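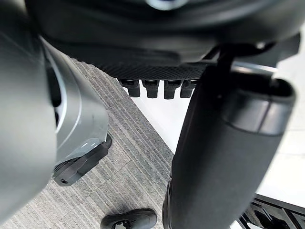

Wrist camera placement and the Usbridge demonstration set

The teleoperation group at Usbridge has finished its first full collection, 243 demonstrations recorded by remote control. Walter Salazar ran the sessions and wrote the notes this item is drawn from. The set goes to the Plenham office in October for training.

Each operator sat at a separate station and drove the arm with a handheld controller. Position commands were passed through a light filter before they reached the arm, and gripper commands were sent unfiltered. The wrist view was the main view. A fixed overview was available on a second screen, but most operators stopped looking at it after the first hour.

The wrist camera is small and sits close to the tool, so the arm's own housing takes up part of the image. In some poses the grey shell fills the left side, with the black bracket projecting below it over the floor. We considered masking those pixels and decided against it. The housing gives the policy a fixed reference, and the earlier masked runs at Requena were no better on placement error.

Floor appearance was a larger concern. The work area includes grey striped carpet tile and a bright white floor, and both can be in view at once. Automatic exposure hunted when the arm swung from one to the other, which darkened the carpet side enough to hide black parts resting on it. Exposure was locked from session 3 onward. Demonstrations from the first 2 sessions are kept in the set but flagged, and the training script skips them by default.

Dark, matte surfaces remain difficult. Padded black cylinders and black metal framing give few usable edges at this resolution, and operators tended to slow down near them. Salazar recommends leaving the slow segments at their recorded speed. Resampling them to an even pace removed the pauses in which operators corrected their approach, and those corrections are the part we want the policy to learn.

Hand guiding was tried on 4 short runs for comparison. It was faster per demonstration and gave smoother joint traces, but the guiding hand appeared in the wrist view for much of each run - those recordings have been left out.

The Rusau logging tool now writes controller input and arm state to the same file, with a shared clock. Anyone using the older converter should update it before opening the new recordings. Requests for access go to Walter Salazar, with the session numbers needed.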